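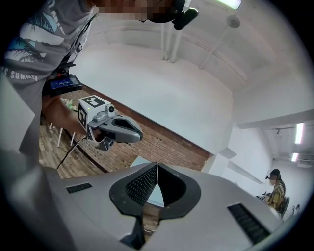
手持夹爪采集的示教数据，两只手的轨迹对不上，怎么处理？

Jerov

我在复现一个双臂模仿学习的结果，方法是不用遥操作，由人直接拿着手持夹爪做动作，腕部鱼眼相机记录画面，再用视觉惯性 SLAM 恢复六自由度轨迹。任务是两只夹爪交接一个小零件。

目前一共录了155段，单手轨迹单独看都还可以，重投影误差也正常。问题出在左右手的相对位姿上：交接那一刻两个夹爪应该几乎碰在一起，恢复出来的结果却常常差几厘米，有几段甚至左右穿插。用这批数据训练的策略，接近阶段没问题，一到交接就停在半空来回抖。

已经试过的办法：
1. 重新标定了两台相机的内参，鱼眼模型也换过一次，变化不大。
2. 先扫一遍房间建图，再让两只手都在同一张图里重定位。有20段重定位失败，剩下135段可用，但相对误差还在。
3. 把夹爪宽度的阈值调松，对结果没有影响。

想问的是，这种误差主要来自时间同步，还是来自地图本身？数据还有没有救，还是只能重录？

浏览 1531 次 · 收藏 10

Ra

先查时间同步，这个最便宜。做法是两只夹爪对着同一块屏幕，屏幕上显示毫秒计时，开头和结尾各录几秒。只对开头不够，两台相机的时钟会漂，录得越长差得越多。手移动的速度如果是每秒半米，差两帧就已经是厘米级了。

已经录好的数据可以这样补：找一段两只手都有明显加减速的动作，分别算角速度曲线，看各自和画面里能看到的事件（比如夹爪闭合）差多少，逐段估一个偏移量。不要所有段共用一个偏移量。

如果对齐时间以后，静止时的相对误差还是几厘米，那就和同步没有关系了，去看地图。

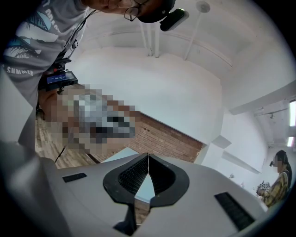 Dreditz

楼上说的同步要做，不过我觉得你这个更像是地图的问题。我们组遇到过差不多的情况，下面几点可以对照一下。

一、白墙和天花板占画面太多。鱼眼视野大，抬手的时候大半个画面是白的，特征点集中在很小的区域，平移估计就不稳。建图时要多绕几圈，多拍砖墙、地板这类有纹理的地方，操作时也尽量别让相机长时间朝上。

二、画面里的人和另一只夹爪是动的。近处站着人，特征会跟着人跑。建图阶段让人离开，正式录的时候把自身夹爪的区域用固定掩膜遮掉，人的区域最好也逐帧遮掉。

三、利用标记。夹爪上如果贴了方形标记，一只手的相机看得到另一只手的标记时，就能直接算出相对位姿，不经过地图。我们的做法是把它作为约束加进优化里，只用标记离画面边缘较远的帧，边缘畸变大，角点不准。标记到夹爪指尖的外参要单独标，这一步错了，后面全是固定偏差，看起来和地图误差很像。

四、尺度。单目加惯性初始化不好的时候，尺度会偏。在桌上量一段已知距离，让夹爪从一头走到另一头，比较恢复出来的长度。两只手各做一次，比例不一致就说明有一边初始化有问题。

数据不用全部重录。先挑10段，把第三条和第四条做了，看交接时刻的误差降到多少再决定。训练时动作表示也可以改成相对位姿，再把两只夹爪之间的相对位姿作为观测输入，对全局漂移没那么敏感。

有用 10 · 评论 2

Bititz

同问，我这边也是交接的时候抖。把图像延迟和执行延迟补偿加上以后好了一些，你可以先确认部署时有没有做延迟匹配，不一定是数据的问题。别的不太清楚。

有用 1 · 评论 0

Jerov

先回一下进度。静止时误差确实还在，所以不全是同步的问题。外参是直接从图纸上抄的，没有实测，这两天重新标一遍，再按第四条把两只手的尺度量出来。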